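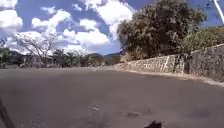

Joanne Entwistle reckoned the walking was never the bit she minded, it was the writing down after. She told me this on my first morning at Trerkwood, before I'd even found a chair, and I ended up rebuilding half my project around it!

I'd gone in with a plan to measure time saved. Trerkwood looks after a lot of road edges and stone walls, and since November the routine surface checks have been done by a Morard, a rover that drives the route and sends everything back to the depot. Before that the crew walked it with clipboards (and hats, and a lot of water). A stretch of plain asphalt with a retaining wall down one side used to be a whole morning for two people. You're looking for pits, stains, patches, anything lying on the road, and then the stonework and the joins between sections.

So what do the people do now? Mostly they sort flags. The software is called Mollex, and in the weeks I looked at it raised 1739 flags, of which the crew threw out 883. That sounds awful, but a dark stain and a shallow hole look pretty similar on a screen, and the crew would much rather bin a stain than miss a hole. Another 379 were sent for a proper visit on foot, and the rest were parked for the next run.

I interviewed 3 of the crew, which I know is small. Two liked the desk days, mainly for their knees. The other one missed being outside and said his eye for walls was getting rusty – you can't tap a stone through a monitor. They all said the new job was more tiring than it looks. Nobody had given them training on sorting flags either, they'd just taught each other over lunch.

The pay grade is still the old one, by the way. Joanne has raised it with Hartley, the contractor that runs the depot, and was waiting to hear back when I finished in March 2018.

If I did this again I'd sit in for a full roster and ask to see the old clipboards as well. I only found out on my last day that they'd kept them.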